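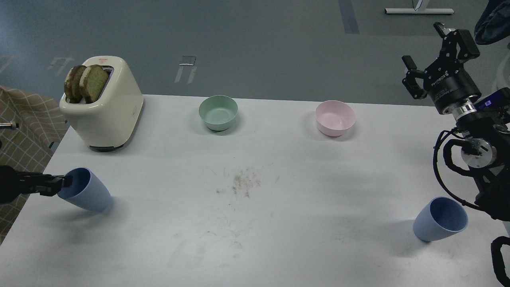 Hendricks here: if the county only printed one ballot style per precinct, how did two neighbors on the same street get different school board races?

Precincts get split. The line for the Zasau school district cuts through 14 of them, and each side of the cut needs its own ballot style. The poll book is supposed to show which one you get.

In the February special, five precincts had the split coded wrong in the poll book – the ballots themselves were fine. Voters got a valid ballot for the wrong district.

17 August 2019 · 40 shares · 2 comments

The canvass can't fix that afterward. Once a ballot is in the box there is no link back to the voter, so the count stands unless a court orders a new election.

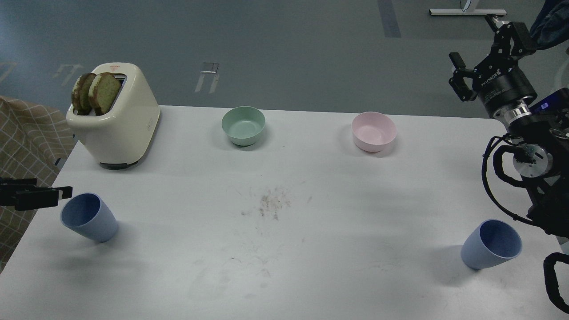

State law puts the street file on the county clerk. The district sends boundary changes, the clerk enters them, and there is no required check between the two steps. Heteo Township does a check anyway. It takes around 2 days.

The bill in the House would require that check before every primary. It does not cover special elections, where the February errors happened. I'd amend section one before voting on anything else.

We use cookies to improve your experience. Accept | Manage settings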